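Daltura Opens Equipment Rental Yard in Hodmont, With Delivery to Job Sites

HODMONT, 2021-08-21

Hi, I'm Lerato Engelbrecht, and I run Daltura. If you've built anything in this part of the county you've probably seen our trucks, or gotten stuck behind one on the hill (sorry!). I'm writing this release myself because I've been waiting a long time to say it: our new rental yard in Hodmont is open, and you can come rent from us starting today.

We've done site grading and trenching for years, and the whole time our customers kept asking the same thing. Can I borrow the plate compactor for the weekend? Would you leave the light tower another night? We said yes a lot more than we should have, and our own crews ended up waiting on machines that were across town. So last January we signed a lease on the old Upadhyay lumber property, put down fresh gravel, fixed the fence and started buying.

The yard has 213 machines ready to go out. That's mini excavators, skid steers, trench rollers, generators, pumps, scissor lifts and a whole row of concrete saws. We also carry 373 attachments and small tools, from auger bits to laser levels, plus the fittings and spare parts that always seem to go missing at four in the afternoon. If you only need a hose coupling, come get a hose coupling. The parts counter is open the same hours as the yard.

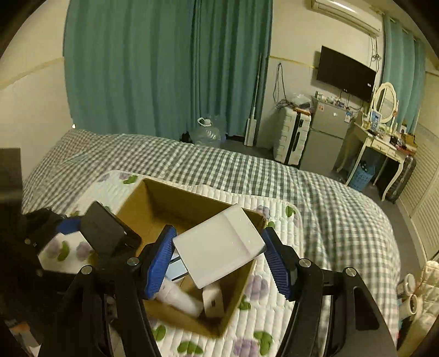 Delivery was the part I cared about most. I've been the person standing on a muddy lot with a crew of six and no excavator, and I never want to do that to anybody else. We'll bring equipment to any job site within our regular service area, and we'll call when the truck leaves the yard so you can have someone at the gate. Orders in by three o'clock go out the next working morning. Pickup works the same way, and the rental clock stops when you call us to say you're finished, even if our driver can't get there until later.

Heike Nolte is managing the yard. She came over from Anunance, where she ran the heavy equipment shop, and she has already rearranged everything I thought I had set up so nicely.

"Every machine gets looked over when it comes back and again before it goes out," Heike told me when I asked her for something official to put in here. "Fluids, hoses, tracks, lights. If I wouldn't put my own crew on it, it stays in the shop."

Pricing is simple. You pay by the day, the week or the month, and the fuel charge and damage waiver are listed on their own lines so you can see them before you sign. Small tools don't need a deposit if you have a contractor account. Homeowners are welcome too! We'll walk you through the controls before you load up, and we won't rush you.

To get things rolling, the first 300 customers to open an account at the Hodmont yard will get a free delivery on their first rental. You don't have to use it right away, either. Save it for the big pour if you want.

The yard is at 1031 Upadhyay Road, just past the feed store, and trucks with trailers should use the second gate. We're open from six in the morning until five. Stop in, look around, kick a few tires. For press questions or a tour of the yard, ask for me at the front counter. For rentals and delivery times, ask for Heike.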